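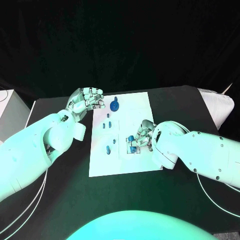

Jernuvby Peg and Base Set with Layout Sheet

Catalogue > Bench Equipment > Sorting and Placement > Jernuvby

Search the catalogue Enter keyword or item number Go

Updated January
By the Grandulo Equipment Desk

Item number: 592
Supplied by: Grandulo
Availability: in stock

The Jernuvby Peg and Base Set is a tabletop resource for exercises in picking up, carrying and placing small objects. It comprises a group of blue pieces of differing size and a white paper layout sheet on which they are set out. The set is intended for use in teaching laboratories, assessment rooms and research facilities, and is offered as a complete unit or as separate components.

Pieces

The largest piece is a round, disk-shaped base with a short upright peg on its upper side. It is normally positioned towards the top of the sheet. The remaining pieces are small pegs and cylinders, among them a slightly larger cylinder with a rounded top. The smaller pegs may be stood singly or side by side, according to the exercise being conducted.

All pieces are the same colour. Tasks are therefore organised by size, shape and position, and colour matching is not required. Organizations seeking a set with several colours should refer to the Fledilia range, listed under the same catalogue heading.

Layout sheet

The sheet is laid flat on the work surface before the pieces are placed. A small rectangular outline drawn on the lower right portion serves as a target area for the cylinders. The remainder may be used as open placement space. A dark tabletop is recommended, as it provides clear contrast at the edges of the sheet.

The sheet is a consumable item and should be replaced when it becomes creased or marked. Replacement sheets are sold in packs of 200. Where a session requires the sheet to remain in a fixed position, a small amount of removable tape may be applied at each corner. Permanent adhesives are not recommended.

Care and storage

Pieces should be wiped with a soft, slightly damp cloth and dried before they are returned to storage. Solvents and abrasive cleaners must not be used. The Antal divided tray, available separately, accommodates the full set and one folded sheet. Users who prefer to keep their sheets flat should order the Antal document sleeve.

The set contains small parts and is not suitable for unsupervised use by young children.

Ordering and returns

Orders are accepted from schools, colleges, universities, clinics and registered businesses. A purchase order number is required for all account customers. Orders are normally dispatched from the warehouse in about 14 days. Individual pieces may be ordered by quoting the item number together with a written description of the piece required.

The pieces are covered by an 18-month warranty against defects in manufacture. The warranty does not extend to layout sheets or to loss of individual pieces. Unused sets may be returned in their original packaging, subject to the approval of the Equipment Desk, and freight charges for returned goods are the responsibility of the purchaser.

Related items

Jernuvby replacement layout sheets, pack of 200
Antal divided tray
Antal document sleeve
Fledilia multicoloured peg set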